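Decision on 236 homes at Merkamstead put back

23 November 2021

A decision on plans for 236 homes on farmland to the north of Merkamstead has been put back so that councillors can see new traffic figures.

Sondance Homes wants to build on three fields off Clamby Lane. The application includes a small shop, a play area and a new footpath to the primary school.

Members of the district planning committee were due to vote on Tuesday but agreed to wait after the county highways team said its survey of the Clamby Lane junction had been carried out in July, when schools were closed for part of the month.

A fresh count will now take place during term time. The application is expected to come back to the committee in the new year.

The council has received 14 letters of objection — most of them about traffic and the loss of hedgerow — and 2 in support. Merkamstead Parish Council has also objected, saying the doctors' surgery is already full.

Under the current plans, 30 per cent of the homes would be classed as affordable. They would be a mix of flats and houses, with no building higher than three storeys. Heating would come from air source pumps and all kitchens would be electric.
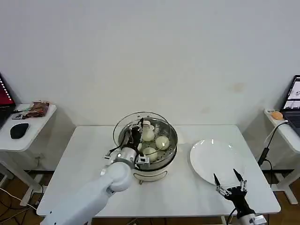
Drainage

Sondance has also been asked for more detail on surface water. The lower field floods most winters and the developer proposes a pond covering 4000 square metres — larger than the one shown at the public exhibition.

The revised drainage report will be published on the council's website, and residents will have three weeks to comment.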